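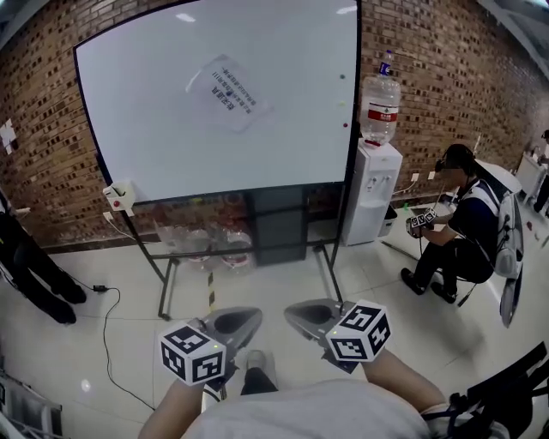 What is in the Kerholm Recipe Card Collection?
It holds 1518 handwritten and typed recipe cards, transcribed to plain text, with one row per card and a second file for the ingredients.

Background

The cards came from kitchens in Kerholm and Jesville. Most were kept in tins or drawers and passed down at least once before they reached us. Bernadette Lyons began typing them up for a local cookbook that never went to print. Girish Vishwakarma later turned her notes into a table, and the rest of us joined to check spellings and sort out the measures.

We put the files online so that people who study home cooking, or who just want to look up an old pickle, can use them without asking us first.

Files

cards.csv — one row per card, with the full text
ingredients.csv — one row per ingredient line, linked by card_id
measures.csv — the table we use to convert old measures
notes.txt — odd cases, in no special order
CHANGES.txt — what changed between versions

All files are UTF-8. Fields are split by commas and quoted where needed. Line breaks inside a card are kept as \n.

Fields in cards.csv

card_id: a number that never changes, even if a card is later removed
title: as written on the card, including misspellings
title_clean: our version, used for sorting
town: Kerholm, Jesville, or unknown
language: en, fr, or lv
dish_type: one of 10 types, listed in notes.txt
text: the full card
has_yield: 1 if the card says how much it makes, otherwise 0
checked_by: initials of the second reader

Of the 1518 cards, 1237 have been read by two people. The others have an empty checked_by field. Leave them out if you need clean text.

How the cards were typed

One person typed each card from the original. Cross-outs were dropped unless the card made no sense without them. Notes in the margin go at the end of the text after the word MARGIN. Where a word could not be read, we put [?] and moved on.

Blandine Chauvin read all the French cards. The Latvian ones belonged to the Sproģis family, and several mix Latvian and English in the same line. Those are marked lv.

Measures

Old cards are loose about amounts. "Butter the size of an egg" is left alone in the text, and in ingredients.csv the amount is blank with the phrase kept in amount_raw. We did not guess. Cups and spoons are taken as US sizes unless the card says something else. Oven heat is given only when the card gives it; "a quick oven" stays as it is.

Known problems

- Some recipes appear twice under different titles. We have linked 30 pairs in notes.txt and there are surely more.
- Cakes and preserves are heavily represented. Everyday suppers are few.
- The town field says where the card was found, and the recipe may come from somewhere else.
- A few canning recipes use methods now thought unsafe. Do not follow them for food you plan to eat.

Names and privacy

Surnames were removed from the card text except where the family asked us to keep them. First names stay, as in "Aunt Clara's rolls". If you find a name that should come out, write to Jitendra Dhillon and give the card_id.

Loading the files

Any spreadsheet program will open them. Jong-dae Yeon wrote a small script called foren.py that joins the two main files and prints a card by number:

python foren.py --card 212

It needs Python 3 and nothing else. Foren was the name of the shared folder where the project started, and the script kept it.

Use and credit

Free to copy and change for any purpose. Please credit the Kerholm Recipe Card Collection and say which version you used. Corrections are welcome — one card per message is easiest to deal with. The next batch of fixes goes in each February.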